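Plusham Wash Notes

A collection of household washing notes, written by the people who do the washing 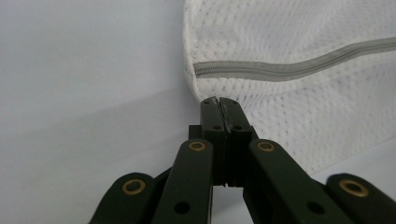 Plusham Wash Notes contains over 900 short texts about how people wash clothes and other fabric things at home. Each text is a note that a person wrote after one load of washing: what was in it, which program was chosen, what was put in a bag or turned inside out, how it was dried, and if the person was satisfied with the result. The notes are in English, but for many of the writers English is a second or third language, and we did not correct them.

Please read the section "Known problems" before you use the data for anything serious.

Why we made it

The symbols on a care label tell what a garment can tolerate. They do not tell what people do with it. When Consuelo Montoya was preparing a small guide about delicate fabrics, she looked for written material on the daily habits: who sorts by color and who sorts by dirt, who still washes wool by hand, who closes the zippers first. She found much advice and almost no reports. The collection started from her own notebook, and later the tenants of the Vasconcelos building joined, where there is a shared washing room in the basement.

We think the notes can be useful for persons who write care instructions, for teachers of practical English, and for anybody who studies how household knowledge is passed on. One writer learned from her grandmother to wash curtains with salt. Another learned everything from the back side of a detergent box, and it is possible to see it in the style.

What is in the package

notes.csv — the main file, one row for each note
writers.csv — one row for each writer, with a short code and no name
terms.txt — the word list with our explanations
guide.txt — the instructions which the writers received
CHANGES.txt — what was changed between versions

All files are UTF-8. The separator in the csv files is a semicolon, as many writers like to use commas. Line breaks inside a note are kept, so please use a proper csv reader and do not split the file by lines.

Fields in notes.csv

note_id: the number of the note. Numbers are not continuous, because some notes were taken back by their writers.
writer: the code of the writer, same as in writers.csv.
season: spring, summer, autumn or winter. We removed the exact dates.
load_type: one of mixed, white, dark, delicate, wool, bedding, towels, other.
method: machine, hand, or both. "Both" means that the writer soaked or scrubbed something by hand before the machine.
temp_c: the temperature that the writer reports, in Celsius. Empty when the writer gave only words, for example "warm but my finger can stay in it".
spin: none, low, normal, high, unknown.
bag_used: yes, no, unknown. See the remark below.
drying: line, rack, flat, dryer, radiator, other.
result: good, acceptable, bad, not said.
text: the note itself.

Remark about bag_used. In the beginning this field did not exist. Wen-hsiung Cheung proposed it when he was reading the first notes and saw how often a mesh bag was mentioned, and how differently. For some writers the bag is for underwear with hooks. For others it is for socks, so that they stay together. A few writers put a whole sweater in it, and one uses a pillowcase with a knot and calls it a bag. We code the pillowcase as "yes". If you do not agree, you can find these rows by searching for "pillowcase" in the text.

A value of "no" is given only when the writer says clearly that no bag was used. If the note is silent, the value is "unknown". This makes the field look rather empty, but it is more correct in this way.

How the notes were collected

There were 37 writers. Each received the guide and a paper form, or a link to the electronic form, according to preference. The guide is short. It asks to write on the same evening, in full sentences if possible, and to mention also the things which went wrong. It does not ask for brands of detergent. Many writers gave them in spite of this, and we replaced them with the word DETERGENT or SOFTENER.

The paper forms were typed by Arnulfo Espinoza. He kept the spelling. Where he could not read a word, he put [?]. When a word was crossed out and it was still readable, he left it out.

The coding of load_type, method, drying and the rest was made in Prorkik, our small form program, by two persons for each note. In case of disagreement they discussed, and Edit Tóth made the decision. Her decisions are noted in CHANGES.txt with the letters ET. We did not calculate an agreement score. The discussions were mostly about what is "delicate", and on this question we do not believe that a number would help you much.

Two notes from the collection

These are printed with the permission of the writers.

"Today I wash the lace tablecloth from my aunt. I put it in the net bag, cold water, no spin. It came out with too much water so I rolled it in a towel and stepped on the towel. It is old method but it works. Dried flat on the bed of the guest room. The guest room smells nice now."

"Dark clothes, 40, normal spin. I forgot a paper tissue in the pocket of my son. Everything is white dots. I shake it on the balcony and then I wait that it is dry and then I brush it. Next time I control the pockets, I say it each time."

In the second note "control" means "check". Words of this kind are explained in terms.txt.

About the word list

The file terms.txt grew more than we planned. The writers use many names for the same object: laundry bag, net bag, mesh bag, wash sack, bra bag, "the little net". There are also words which look like mistakes and are regional, and words which look regional and are mistakes. Ketill Bergmann wrote most of the explanations. He asked the writers when he was not sure, and he marked the entry with a star when no answer came.

The most difficult entry was "to air". Some writers hang the clothes outside in place of washing them, others do it after washing, and some mean that they open the window of the bathroom. We kept all three meanings. Please do not treat it as a method of drying without reading the note.

Known problems

The writers are not a sample of any country or city. Most of them live in apartments, and many share the same machines in the Vasconcelos basement. The programs of these machines have names like "Mix 4", and you will meet this name often. It does not mean anything outside of this building.

Towels are few. We believe that people find towels too boring to write about.

The result field is the opinion of the writer on the same evening. A sweater may look good when it is wet and be too small on the next morning. Some writers added a second note when this happened, but we did not connect the two notes with each other.

In summer there are fewer notes, and in August almost none. Many writers were away.

A group of 50 notes was lost from the electronic form after an update and was written again from memory. They are marked with "M" at the end of the note_id. The wording in these is shorter and the temperatures are less certain. We recommend to leave them out if you study temperature.

What we ask you not to do

Please do not use the notes as washing advice. Some of them describe accidents, and not each accident is recognized as such by the writer. There is one note which recommends to dry a wool hat on a hot radiator, with result "good", and we know from a later conversation that the hat now belongs to a doll.

Please do not try to find out who the writers are. The codes are not in any special order.

Privacy

Names of persons are replaced with family words (my son, my neighbor). Apartment numbers are removed. Each writer could read his or her own rows before publication and could take any of them back. If you are a writer and you changed your mind, write to Edit and the note will be absent in the next version.

Converting the files

If you work with Letunex, import notes.csv with the setting "keep line breaks" and choose text for the type of temp_c. With the number type, the empty cells become zero and it looks as if half of the building washes in ice water. Letunex also changes the star in terms.txt into a bullet. This has no effect on the content, but you lose the mark of uncertain entries, so keep the original file next to it.

License and citation

You may use, copy and change the data freely, also in teaching, if you name the source. Please cite as: Montoya, Tóth, Bergmann, Cheung and Espinoza, Plusham Wash Notes. If you make corrections in the coding we would be glad to receive them — a simple list with note_id, field and your value is enough.

Comments

marlowe_k
Thank you for this, I used the wool notes with my evening class and they talked for the whole hour. Is there a printable version of the word list? Mine comes out with very long lines.
Reply

Edit Tóth
Not yet. If you set the page to landscape and the font to small it is readable. I will ask Ketill for a better one.
Reply

sudsandseams
I would split "delicate" into lace, silk and the rest. Happy to do the coding for lace if you send me the guide for coders, I only see the guide for writers in the package.
Reply

Ketill Bergmann
The guide for coders is two pages with a lot of handwriting on them. I will type it and put it in the next version. Please do write to us about the lace.
Reply

tvp
Semicolon inside the text field in the tablecloth rows, my reader stops there. Quotes are missing on one side.
Reply

Wen-hsiung Cheung
You are right, thank you. Corrected in my copy, and I have put a line in CHANGES.txt.
Reply

Load more comments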